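Pumgate Support – Ticket log
Subject: Label printer drops jobs after 90 seconds idle, packing bench 2
Site: Latdale
Status: Closed – workaround in place
Priority: Medium

Opened 7:40 am
Printer at bench 2 stops taking jobs if left alone for a bit. Joo shows the job as sent, nothing comes out. Power cycle fixes it till the next quiet spell. Bench 1 has the same model and is fine. Started after the October update, or at least that's when we noticed.

Reply 8:05 am
Need firmware version off the config label (hold feed button till it blinks, let go). Also is it on cable or wifi? And what does the Joo queue say, "sent" or "done"?

Update 8:31 am
Firmware 126. Bench 1 is on the same. Cable, both benches. Queue says "sent" and sits there. After a power cycle the stuck ones all print at once, so we got a pile of duplicates because people had already hit reprint. Please tell us how to clear the queue without losing the good jobs.

Reply 8:50 am
Queue – open Joo, Devices, pick the printer, Hold. Then sort by time and delete the repeats by hand. Release when done. Don't use Clear All, it takes everything including the other bench.

Then try this:
Swap the network cables between bench 1 and bench 2. Leave both alone for two minutes. Send a test label to each.

Update 9:22 am
Swapped. Bench 2 still fails, bench 1 still ok. So not the cable. Timed it, dead at 90 seconds idle every time. Tried 80-something and it printed.
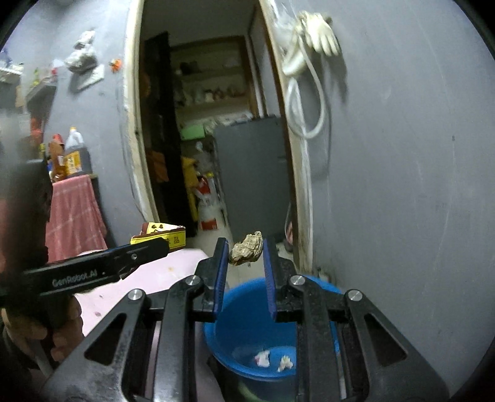 Also tried a different port on the wall, no change. Tried a plain ping from the office PC while it was stuck. No answer. Front light stays green the whole time which is not helpful.

Reply 9:45 am
No ping with a green light sounds like sleep mode on the network card, seperate from the printer's own sleep. Print the long config report from both and compare the Network section. Looking for a line called Link Idle.

Update 10:10 am
Bench 1: Link Idle 0
Bench 2: Link Idle 90
There it is. Changed it to 0 from the web page, saved, restarted. Printed ok. Went for coffee, came back, dead again. Report says 90. It didn't keep the setting.

Reply 10:34 am
Ok. Something is pushing it back. Is the Adurex print server still running there? Older installs send a settings profile to every device on restart. Check Profiles, see if bench 2 is listed by address.

Update 11:15 am
Yes. Adurex is still on the old office machine, we thought it was switched off after the move. Bench 2 is in there under a profile called "default low power". Bench 1 isn't listed at all. Removed bench 2, set Link Idle to 0 again, restarted twice. Stayed at 0 both times.

Update 1:50 pm
Ran the afternoon batch, 400 labels, with a long gap over lunch. First label after lunch came straight out. No duplicates in the queue.

Reply 2:05 pm
Good. Two things before closing:
Stop the Adurex service and set it to manual start, otherwise it may pick the printer up again on its next scan.
Save a config report from bench 2 and attach it here so we have a known good one.

Update 2:40 pm
Service stopped, set to manual. Report attached. Can't uninstall Adurex yet, the old invoice templates are still on that machine and need copying off frist. Will open a new ticket for that.

Closed 2:52 pm
Cause: old Adurex profile resetting Link Idle on restart. Reopen if it goes back to 90.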